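Search this blog Go

Filed under: teaching machines, kitchen table projects

I have a new favorite way to spend an evening, and it is picking things up very slowly with a gripper in my hand.

The project is called Vumska. The idea is that you do the task yourself, holding the same kind of fingers the robot arm will have later, and the recordings become its lessons. I did 70 demonstrations last month and wanted more right away! My goal is 300 before the arm gets its first try at any of this.

I used to do it by remote control, with a joystick setup from Niazi, and I never got the feel of it. Every grab took forever and my wrist ached. With the gripper right there in your hand you just reach, the way you'd reach for a cup – and if you come in crooked, you know it before you squeeze.
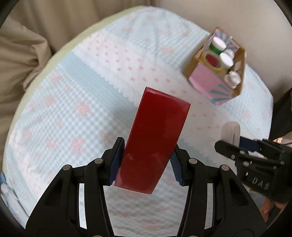
Jarau, October

The shiny red block is the one I keep going back to. I love how the ribbed pads sit on its narrow sides, even with the whole thing leaning. I used to fuss about getting every grip dead straight, but then the robot would only ever see perfect grips, and my table is not a perfect place. So now I let some of them tilt. The quilted cloth stays too, blue checks, little pink flowers and all.

Working with two grippers is the part I'm most excited about. One holds, the other does something useful, and you have to learn not to bump them together (I'm getting there). Packing small stuff into a cardboard box is much harder than it sounds once the box fills up and there's hardly any room for the fingers between a bottle and a roll of tape.

Next up is handing a block from one gripper to the other. I've got 153 good recordings so far, and I'd like a whole batch of just handoffs before I send everything over to the Tovosa group for training. If you've tried handoffs, tell me how you held the second gripper, I keep changing my mind.

4 comments · 11 shares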